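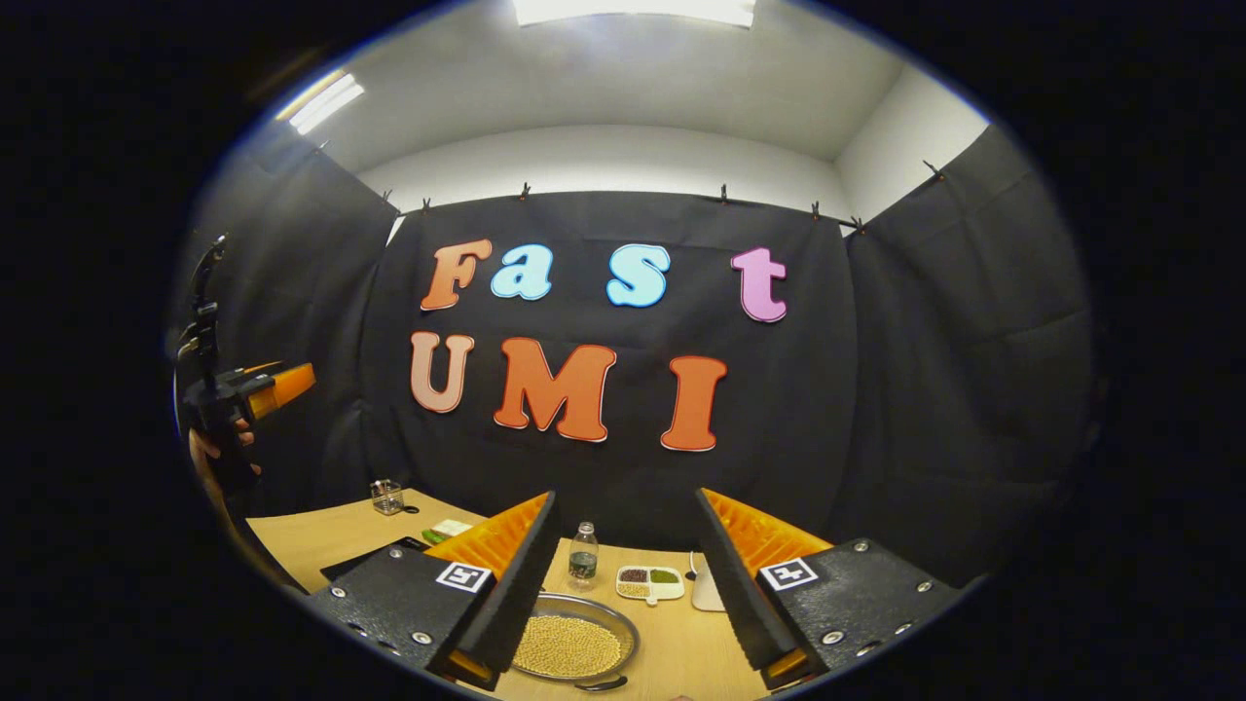 *Le poste d'essai, avec le plateau rond, la petite bouteille d'eau et le plat à compartiments.*

## Automatisation du tri et du dosage : comment parler à l'équipe de ce qui va changer ?

**Sanaa Mahrous**

Bonjour à toutes et à tous,

Je lis ce forum depuis un bon moment sans jamais rien y écrire, alors soyez indulgents si je m'étale un peu. Je suis responsable d'équipe chez Sernwood, nous préparons des assortiments de graines et de petites denrées pour des cantines et des épiceries. Nous sommes 40 à l'atelier, dont beaucoup sont là depuis plus longtemps que moi (certaines m'ont appris le métier, je le dis avec tendresse !).

Depuis mars, la direction prépare l'arrivée de bras automatisés pour une partie du dosage. En attendant, on travaille avec des pinces tenues à la main, une personne fait le geste, et ce geste sert ensuite à régler la machine. J'ai mis la photo du poste, avec les grandes lettres « Fast UMI » sur le tissu noir. Sur la table, il n'y a que des choses très simples, et c'est justement ce qui a déclenché les discussions à la pause : « si elle apprend à prendre ça, elle apprendra le reste ».

Six personnes de l'équipe se relaient à ce poste. Deux adorent, elles trouvent que ça change de la ligne. Les autres y vont à reculons, et une collègue m'a dit qu'elle avait l'impression de former sa remplaçante. Je n'ai pas su quoi lui répondre, et ça me travaille encore le soir en rentrant.

Comment avez-vous présenté les choses chez vous ? Est-ce que vous avez obtenu quelque chose d'écrit sur les postes ? Et pour les poignets, au bout d'une matinée avec les pinces, vous faites comment ?

Merci d'avance, et merci d'avoir lu jusqu'ici.

---

**Driss Bensaid**

Bonjour Sanaa, et bienvenue du côté de ceux qui écrivent !

Ton message m'a ramené à ce que nous avons vécu chez Metwally, où je suis passé de l'emballage à la conduite de cellule. Je te raconte, tu prendras ce qui te sert.

Chez nous, la direction a d'abord dit « ça ne changera rien pour vous ». C'était maladroit, parce que tout le monde voyait bien que ça changerait. Trois mois plus tard, le dosage des petits formats était fait par la machine et les collègues de ce poste attendaient qu'on leur dise où aller. Personne n'a été licencié, mais l'attente a fait plus de dégâts que la machine, je t'assure.

Ce qui a fini par apaiser les choses, c'est un papier de deux pages signé avec les délégués. On y trouve la liste des postes touchés, vers quoi chacun peut évoluer, les heures de formation (76 par personne pour la conduite, prises sur le temps de travail) et une prime pour celles et ceux qui font les démonstrations. Demande cette prime, vraiment. Quand on enseigne un geste, même à une machine, c'est du savoir-faire qu'on donne, et ta collègue a raison de le sentir comme ça. À ta place, je lui dirais simplement qu'elle a raison, avant de parler du reste.

Pour les poignets, nous avons arrêté les matinées complètes. On change de main et on alterne avec un autre poste toutes les 40 minutes. Baisser un peu la table a aidé les plus petits d'entre nous. Fais venir la médecine du travail au poste, sans attendre que quelqu'un ait mal.

Un dernier mot sur ce qui me manque, à moi : on bavarde moins. À la ligne on était côte à côte, maintenant je surveille un écran et je vais voir les autres quand ça bloque. Nous avons demandé une pause commune, et on l'a eue. Le café est toujours aussi mauvais, mais on le boit ensemble.

Donne-nous des nouvelles, ça m'intéresse de savoir comment ça se passe chez vous.

---

**Stirex**

Pareil ici, on a eu la prime mais rien d'écrit sur les postes, et on le regrette. Fais tout mettre noir sur blanc avant l'installation. Pour les poignets je ne sais pas, je suis à l'expédition.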